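Guides > Workshop > Automation > Simulate first

Teach a robot arm to load a fixture before you own one

8 min read

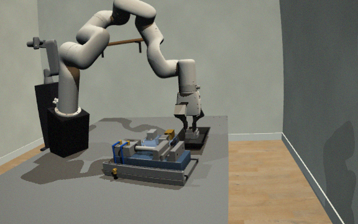 Herley, 09/04/2019

Can machines do our chores yet? I get asked this at every family gathering, usually by somebody holding a tea towel, and my answer is always the same: some of them, if you're patient, and the dull ones on the shop floor come first. Picking a part from a tray and putting it in a fixture is a chore just as much as emptying a dishwasher is. Somebody stands there and does it all day, and their mind is on lunch by ten o'clock.

The lovely thing is that you can try the job out on a computer, with no arm, no bench and no risk to your knuckles. The render at the top is the sort of set-up I mean: an arm on a pedestal, a fixture in the middle of the table, a flat black tray next to it and a blocky grey part down by the fingers. What follows is how I build up a job like that from nothing. I use Prarko for the simulating, but the steps are much the same in any package that handles contact between solid things.

What you'll need

A computer with a decent graphics card
A simulator that handles contact and friction
Models of your arm, gripper, fixture and part
A ruler or calipers, if you have the real part to hand
A free evening or two (I'd start with two)

Step 1. Do the job by hand

Before you open any software, load the part yourself twenty times or so and watch your hands. Do you turn it over? Do you nudge it against a stop and then push? I was amazed how much I was doing without noticing – a small wiggle at the end, mostly, and a tap with the thumb. Write it all down. That wiggle is going to matter later!

Step 2. Build the room, but only as much as you need

Put in the table, the arm's pedestal, the fixture and the tray. Walls and floors are nice to look at and help you judge distances, but they needn't be exact. The table height does need to be exact. So does the distance from the arm's base to the fixture. Measure these twice if you're copying a real cell.

If there's a second arm nearby, put that in as well, even if it never moves. Elbows swing out further than you'd think.

Step 3. Give things their proper weight

Every part needs a mass and a friction value, and this is where most first attempts go wrong. My first part came in from the drawing package with a mass of 647 kilograms, thanks to a muddle over units, and the poor arm sank to the table as if it had fainted. Check the units on everything you import.

For friction, start with a middling value and plan to change it. Leonilde Salgado, who taught me most of what I know about grippers, sets hers too slippery on purpose. If the grip holds then, it has a fair chance of holding on the real thing.

Step 4. Get the grip right

Bring the gripper down slowly over the part and stop just above it. Look from the front, then the side, then from right underneath (one of the great joys of simulation is putting your eye where the table is). You want both fingers to meet the part at the same moment. If one touches first, the part gets shoved sideways and everything after that will be off.

Now close, lift a hand's width and hold for 5 seconds. If the part swings or creeps, lower your grip point and try again.

Step 5. Teach the path in short pieces

Don't try to write one grand sweep from tray to fixture. Set a point above the tray, a point at the part, back up, a point above the fixture, and then the way in. Make the last piece slow and dead straight. Anything that sticks up around the fixture, such as knobs and handles, should be treated as something the arm will hit if you let it. Raise the crossing point until you're bored of how safe it is.

Step 6. Add the wiggle

Remember your notes? Real parts don't drop neatly into place, and simulated ones with honest contact don't either. Add a tiny side-to-side search as the part goes in, along with a limit on how hard the arm may push. When the push reaches the limit, back off a touch, shift and try again. The first time I saw this work I whooped loudly enough to bring the neighbours' dog to the fence.

Step 7. Make it untidy

Shift the part a little in the tray before each run. Turn it a few degrees. Change the friction and the lighting too, if you're using a camera. Then leave it going overnight. On my last job I ran 3,451 loads and 194 of them failed, nearly all with the part turned too far for the fingers to close squarely. I widened the finger opening the next morning and started again.

So, what about the house?

A fixture always sits where you bolted it, and the part is always the same shape. My kitchen offers no such kindness. Wasilewska's notes on towel folding are well worth reading if you want to see how quickly soft things spoil a good plan, and the people at Arkis are having a go at loading plates, which I'm itching to try for myself. The same steps apply, with far more of step 7.

I'll be writing up plates in July. Until then, pick one part and one fixture, and save your work before you touch the friction settings.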